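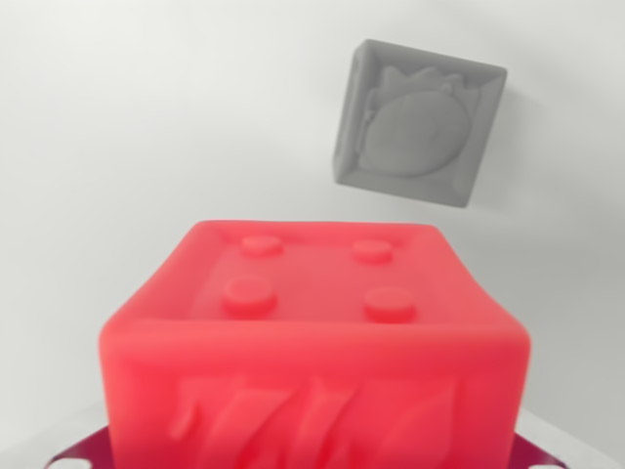
We started to sort the soft blocks in the playroom this week. My daughter got the first bag when she was eight months old and now she is in school, so you can imagine how many bags came after.

The first ones are from Trondero. I paid 400 for the big bag, used, with two pieces chewed by the dog of the seller. I still think it was a good price.

The red ones with four studs on top are the favorite in our house. They have a raised pattern on the side and small children love to put their fingers on it. My son says it is fire. My daughter says it is the number seven, many times. They can argue about this for a whole breakfast.

Washing: I put them in the bathtub with warm water and a little dish soap, then on a towel with the studs down. Please don't use the dishwasher. I did it one time with a yellow one and it came out with a different shape.

The Kavo blocks look almost the same but the studs are a little wider. They go together only if you push hard, and then a child of two years can not take them apart. I keep them in a separate box now – less crying.

After sorting we have 83 good ones. Seven go to the recycling place, they became sticky and I don't know why. If somebody knows how to fix sticky rubber, please write me.

Next is the shelf. I want low boxes without a lid, one for each color, but my son already told me that red must live together with blue. So maybe one big box again.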